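## 4 Setting up the wrist view in the cell simulator

This section covers the simulated wrist camera for the Vondar two-finger gripper on the Ollitz bench cell. Complete section 3 (arm model and joint limits) first. The real cell can stay powered down for the whole of this procedure.

You need:

- the Fotham simulator with the Ollitz cell package loaded
- the gripper model file, revision 9 or later
- the hand tool prop set
- write access to the cell folder

> **CAUTION:** Set the controller link to OFFLINE before you open the cell file. With the link set to LIVE, jog commands entered in the simulator go to the real arm.

### 4.1 Load the gripper

1. Open the cell file and select **Tooling > Wrist**.
2. Remove any tool already attached. Two tools on one flange will load without an error message but the collision shapes will overlap.
3. Attach the Vondar gripper model to the flange frame. Leave all offsets at zero.
4. Open **Collision** and check that both fingers are listed. If only one finger appears, delete the model and attach it again.
5. Command the gripper fully open, then fully closed, then fully open. Both fingers must move together and stop without jitter.

Note: The two fingers carry separate material entries and may render in different shades. This has no effect on contact or on grasp results. Do not edit the materials to make them match - the file check in 4.5 compares them against the released model.

### 4.2 Place the camera

1. Select **Sensors > Add > Wrist camera** and set the parent to the gripper base. Do not parent the camera to a finger.
2. Enter the mounting offset from the calibration sheet of the cell you are modeling. Each cell has its own sheet.
3. Set the near clipping distance to 19 mm. A larger value can cut away the finger surfaces closest to the camera.
4. Open the preview window with the gripper fully open.
5. Adjust the camera roll until the fingers enter from opposite sides of the preview. Part of a finger may lie outside the preview. The inner tips must both be inside it.
6. Save the pose as `wrist_default`.

### 4.3 Set the background and lighting

1. Under **Environment**, turn off the floor grid and the bench texture.
2. Set the background to the flat slate preset. The bench collision plane stays active even though it is no longer drawn.
3. Select even lighting and turn off cast shadows.

Note: With no bench edge or shadows drawn, props can look as if they are floating. Judge height from the side view or from the pose readout, never from the wrist preview.

### 4.4 Load the props

1. Select **Props > Import set** and choose the hand tool set.
2. Set the placement seed to 37. This seed gives the layout used for the check in 4.5.
3. Raise the wrist to the scan height given on the calibration sheet and confirm that the gripper is still fully open.
4. Start the physics and wait until the status line reads SETTLED.
5. Pause the physics before you move the camera or change any sensor setting.

Props in this layout overlap in the preview. Leave them as placed. If you drag a prop by hand, the seed no longer applies and you must import the set again.

> **CAUTION:** Do not close the gripper while the physics is paused. The fingers pass through props in this state, and the contact solver can throw them out of the cell when it restarts.

### 4.5 Check the view

1. Render one frame at the default resolution.
2. Compare it with Figure 4. The hammer handle must run across the gap between the fingers, with the head toward the white finger and the butt toward the gray one.
3. Confirm that the spring clamp and the tape roll are on the left, on the same side as the hammer head.
4. Run **Tools > File check**. Correct any item marked red before saving.
5. Save the cell file under a new name and enter your initials in the change log.

If the view is wrong:

| Symptom | Action |
|---|---|
| Fingers swapped left to right | Rotate the camera roll by 180 degrees and save the pose again |
| No finger visible | Check that the camera parent is the gripper base |
| Finger surface has holes | Reduce the near clipping distance |
| Props missing | Check that the physics was started, then import the set again |
| Layout differs from Figure 4 | Enter the seed again and reload |

Repeat 4.2 and 4.5 whenever the real camera bracket has been removed or the wrist has been serviced. Calibration sheets for the Lozano site are kept by Nesrin Baysal - request a new sheet if the one on file is older than the last bracket change.
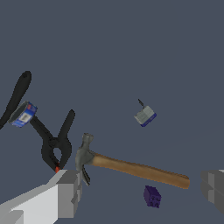

*Figure 4. Simulated wrist view, gripper open, hand tool prop set.*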